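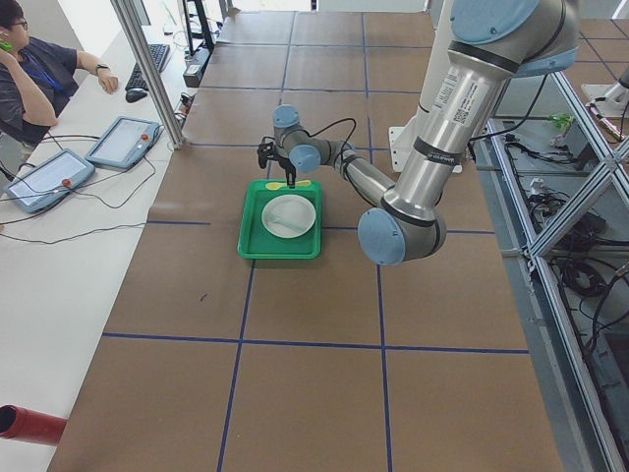
OK so I have been eating my lunch at my desk for most of my working life and this month I decided to stop. Thread, because I have feelings about it.

It started when Šindelář, the little deli on our corner, put out a sign saying they'd give you 70 cents off if you sat down and ate instead of taking it to go. 70 cents! I am not proud of how fast that worked on me.

Day one I had the potato soup and a roll and I was done in four minutes. I had no idea what to do with my hands. I read the back of the mustard.
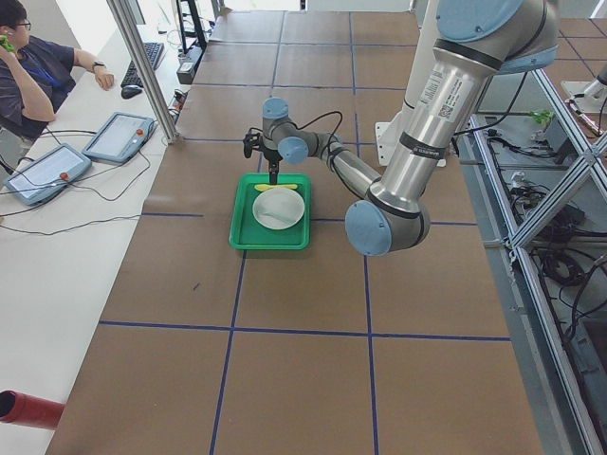

Flikville Lunch Diary
writer, snacker, slow learner
Saturday, September 28, 2019

Week two I brought food from home and walked over to the benches by the Urnia building. Better! There's shade until 1, and a guy sells peaches on the corner when it's warm. I ate a whole cold noodle salad without looking at one email.

Noodle salad, since two of you asked: leftover spaghetti, peanut butter, soy sauce, lime, way more cucumber than you think. Thin the sauce with hot water or it turns to cement. Keeps 3 days in the fridge, and I like it best on the second.

Things I've learned about packing lunch: dressing goes in its own jar. Tomatoes go in whole and get cut when you sit down. If you put a banana in the bag, everything is banana now.

Also I bought a lunch box from Rostis and the lid is SO tight I had to ask a stranger on the bench for help. We split my crackers after. Nice lady, strong thumbs.
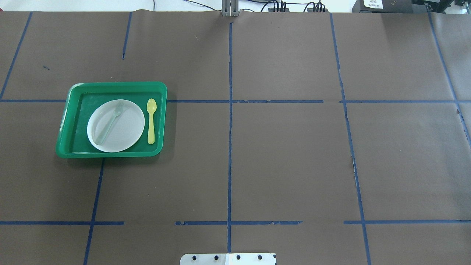

Flikville Lunch Diary
writer, snacker, slow learner

Somebody asked if I get less done now. Maybe? I get back at my desk a bit later and I'm a lot less grumpy at three o'clock. I used to hit the vending machine every single afternoon – I've been 4 times this month, and one of those was for a coworker.

The hard part is rain. It poured all Thursday and I ended up right back at my keyboard with crumbs in the space bar. So I need an indoor plan before October gets ugly.

If you're in Flikville and know a spot with tables where they don't mind you bringing your own sandwich, please tell me. The library says no food – I already asked, twice.

Next week is lentils. Send me your lentil ideas, nothing with raisins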